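Reusable Bags: Your Questions, Our Doubts

Do I need to buy a reusable bag at all?
Probably not. Most homes already have more of them than they can use, and a backpack carries groceries just fine. We get free ones pushed at us every time we visit a store opening in Brorkstead, and we have started saying no.

Is cotton better for the planet than plastic?
It depends on who did the math and what they left out. A flyer handed out in Lovham last January said a cotton bag "pays for itself" after 703 trips. It didn't say what was being compared or where the number came from. We wrote to ask and are still waiting. What we will say is that a cotton bag used twice and left in a closet is a poor deal by any count.

What does "eco canvas" mean?
As far as we can tell, whatever the seller wants. Look for the fiber content on the sewn-in label. If there isn't one, ask. If the answer is another slogan, keep your money.

Are the expensive ones stronger?
Sometimes. We paid for 8 bags from Wemeck and Holovko and used them for our own shopping. Three had split at a handle seam within nine weeks, and one of those was the most expensive of the lot. Check the stitching where the strap meets the body - a boxed X holds better than a single line.

Can I machine wash canvas?
Usually, in cold water, but expect shrinkage whatever the tag promises. Printed bags fade. We skip the dryer.

Why do my groceries tip over in a tote?
Soft sides. Some sellers offer a "base insert" for this, and we think it's overpriced cardboard. Put something with square corners in first and pack around it.
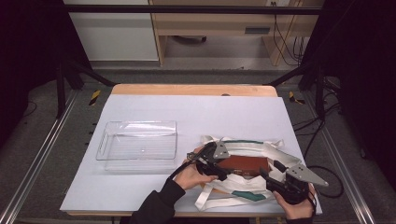 Canvas tote with a brown box inside, next to a clear plastic tray.

Should I trust a lifetime guarantee?
Read it first. The ones we've seen cover "defects" but leave out wear, and wear is how bags fail. You may also have to pay return postage - often more than the bag cost.

Do you take money from bag makers?
No. We buy what we test.

Related
Do produce bags keep lettuce fresh?
Lunch boxes: what "leakproof" covers
Paper or plastic, again
How to read a care label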